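Notes for the Jemside talk - the long version, because Afroza Uddin asked for something to post afterwards.

Open with the allotment waiting list. When I put my name down at Engate there were 538 people ahead of me. I have since met several of them and can report that they are in excellent health. Pause for laugh. If no laugh, press on to compost.

Main point: most of us sow too early. A mild afternoon in February goes to the head, and by April the windowsill is full of tomatoes the height of a toddler and the colour of weak tea. I did this four years running. My wife calls it the leaning season.

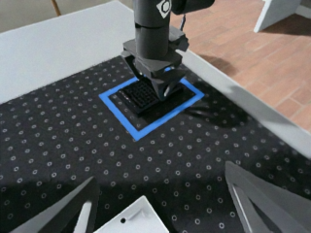

Sowing late suits leeks, beans and anyone with a job. I start my leeks in March and give them no heat at all, only a north window and mild neglect. As for what to sow in, a black tray divided into small square cells, like the one on the slide, will do for nearly everything except beans, which want depth and will sulk without it. One seed per cell. You will put in two. Everyone puts in two.

Slugs next. Tell the beer trap story, but leave out the neighbour, who may be in. Say that 200 leeks is too many for a household of 2. Say it slowly.

Finish on watering (mornings, at the base, don't fuss) and then questions. If someone asks about peat, look at the clock.

4 comments
2 shares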